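Presidency of Orau

The President of Orau is the head of state and head of government of the island republic of Orau, and is chosen by the whole country every five years. The office is a fairly young one. Before it was created, the islands were run from Immont by a governor, and older residents still call the president's house "the Governor's" out of habit. 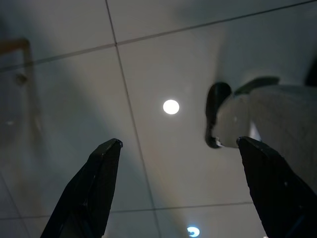 A candidate must be at least 35 years old and must gather 300 signatures, with no fewer than 100 of them from the outer island of Stestar — a rule dear to the people there, who had long felt left out of things. Voting takes place in August, when the fishing boats are mostly home.

The closest race on record was settled by 336 votes after a long and rather nervous recount in the Huamán district, and the losing side gave way with good grace.
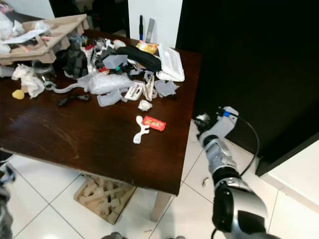 The president names the cabinet, signs bills into law and may send a bill back to the assembly once. No one may serve more than two terms, whether or not they follow one another. The swearing-in is held outdoors at Immont, with a public supper afterward.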